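3.2 Exposure and white balance

All frames were shot in manual mode at a fixed aperture, and the custom white balance was read once per session from a gray card. Automatic correction was disabled. Kushnir and Demirtaş rated 66 prints for color cast; 19 were rejected by both.
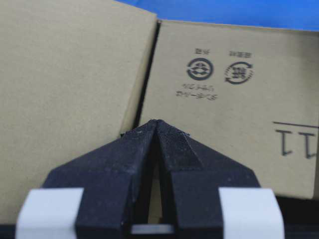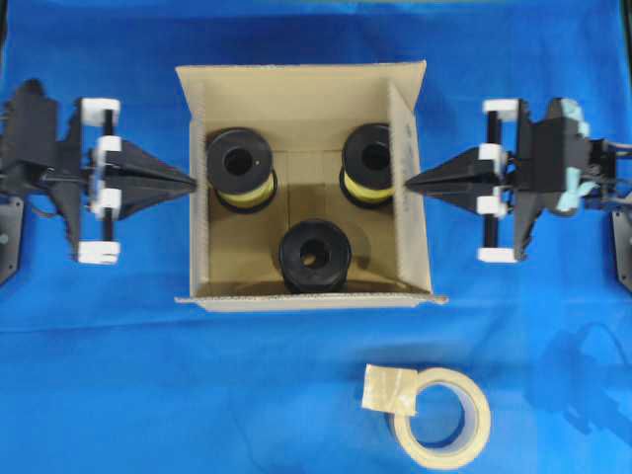 Figure 2. Close-range view (first) and view of the box on blue cloth (second).

Agreement between the raters was higher for daylight prints than for those made under tungsten light, so the two groups are reported separately in Section 4.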